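Kaltdale Community Pool — Swim Club Members' Meeting
Minutes, January

Present: Viola Villa (chair), Tsung-han Mak, Mwanaisha Mfinanga, Sze-wing Kuo, Ching-wen Ko (minutes), and members as signed in on the sheet.
Apologies: received from the Naidu family.
Meeting opened at 6:40 p.m. in the upstairs room.

1. Minutes of the last meeting

Accepted with one correction. Item 4 said the lane ropes were to be replaced. It should have said repaired. Mwanaisha moved, Sze-wing seconded.

2. Matters arising

The clock at the deep end has been fixed by the building crew. It still runs a little fast. Tsung-han will mention it again.

The key to the equipment cage has been copied. Viola has one, the front desk has the other. The old key, which sticks, is to be thrown out so that it does not find its way back onto the hook.

The letter to the school about sharing lanes in the late afternoon was sent. No reply yet. Viola will call the school office.

3. Pool hours

The center has offered the club an extra evening hour, 8 to 9 p.m., starting next month. The hour would be in the small pool only. Sze-wing said the small pool is too warm for the training group but would suit the adult beginners, who now share with the masters swimmers and get in each other's way.

Mwanaisha asked who would lifeguard. The center supplies one guard and the club must have one trained adult on deck. Two members of the adult group have current certificates and one more is due to renew.

There was a long discussion about whether 9 p.m. is too late for people who work early. A show of hands was in favor of trying it. Agreed to take the hour through spring and look at it again before summer hours come in.

Action: Sze-wing to tell the center. Ching-wen to put a sign-up sheet by the desk.

4. Money

Tsung-han reported a balance a little above last year's at the same point. Dues are mostly in. Three families have asked to pay in two parts and this was agreed.

The main cost coming up is the timing equipment. The Wurkari quote is for almost $1,000, including the touch pads but not the cable covers. A second quote, from Skanden, is lower but would not include someone coming out to set it up. Tsung-han prefers Wurkari. Mwanaisha said the club borrowed a set for the last home meet and managed, and wondered if we need our own at all. We run two home meets a year.

Viola asked for the cost of renting to be put next to both quotes before anyone votes. Held over.

Action: Tsung-han to get a rental price.

The raffle brought in enough to cover the new kickboards. The leftover $100 goes to the travel fund. Sze-wing asked that we stop calling it the bus fund, as it also pays for parking.

5. Locker rooms and deck

Several complaints again about the locker rooms. The drain by the far showers is slow and the water sits. The center says a plumber has been booked. The bench that rocks has been pushed against the wall, and this is not a repair.

Mwanaisha raised the matter of shoes on deck. The center's rule is no street shoes past the foot bath. Parents picking up younger swimmers walk straight through in sneakers, and by the end of the evening there is grit along the edge of lane one. She has asked people to stop and most do, that night.
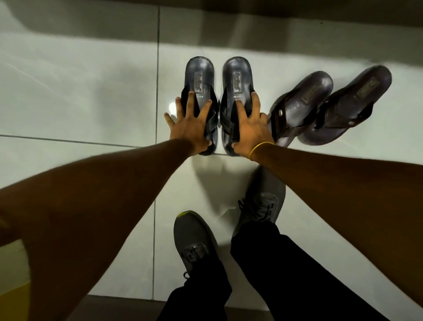 Footwear rules were then talked through in full, as the current sign only says "No shoes." Members felt this is read by some as bare feet only and by others as anything goes so long as it is not a boot. Viola's view was that plain slides, like the black pair with the crossed straps on the white tile, are what the rule should allow: there is nothing to lace and they can be set side by side out of the walkway. Tsung-han agreed but wanted them kept for pool use and not worn in from the parking lot. Sze-wing asked about water shoes for children with verrucas. Allowed, all agreed. Flip-flops are allowed for now, though one of the adult beginners said she would not trust hers on the ramp.

Proposed wording for the new sign: "Pool footwear only past this point. Please change out of outdoor shoes." Carried, one against. The member against would like the sign to be in larger type and in more than one language, and this was then agreed as well.

There was also the question of where footwear goes while people swim. At present it ends up in a heap by the ladder. A low rack along the window wall was suggested. The center would have to approve it because of the fire exit. Someone asked if hooks would do. Hooks would not do for shoes.

Action: Mwanaisha to draft the sign and ask about a rack.

6. Swim meet

The spring meet needs 5 lane timers more than we have. Parents of swimmers in the youngest group have not been asked yet. Ching-wen will write to them. Training takes ten minutes before warm-up and stopwatches are provided.

Warm-up will be split, younger groups first. Last year the two halves overlapped and the coaches were not happy. Viola will stand at the end of the pool with the list and the whistle.

Food: the usual table in the lobby. No glass. Sze-wing has the big coffee urn at her house and would like someone else to have it after the meet.

Heat sheets will be posted on the wall and not handed out, except to coaches and timers. Two members spoke against this, as there was a crowd at the wall last time and people missed their races. Agreed to post them in two places, the lobby and the hallway outside the locker rooms.

7. Lost and found

The box is full. Contents include a large number of goggles, one winter coat, several odd socks and a lunch container that was not opened at the meeting. Items will be laid out on the lobby bench for a week and then given away. Named towels will be kept back and their owners called.

Action: Ching-wen to email members.

8. Coaching

Sze-wing reported that the stroke clinic was well attended and ran over. She would like to hold another on turns, since the middle group are losing most of their time at the wall. She needs two lanes for an hour and a half. Tsung-han said it could go in the slot left by the water polo group, who are away. Fee to be the same as last time, with no charge for anyone who is helping in the water.

One parent asked whether the middle group could move up to three sessions a week. Sze-wing said some are ready and some are not, and she would prefer to talk to the families one at a time. Left with her.

9. Any other business

The vending machine is not ours and complaints about it should go to the front desk.

Mwanaisha thanked those who stayed to put the lane ropes away after the last practice. The reel should be turned slowly — the handle came off again and was found under the bleachers.

A member asked for the minutes to be posted sooner. Ching-wen will try.

Tsung-han noted that the club's first aid box was last checked before the summer. He will go through it and replace what is out of date. The ice packs are in the desk freezer, on the left, and should be put back there after use.

Next meeting: same room, in March, after the late practice. Viola to book it.

Meeting closed at 8:15 p.m.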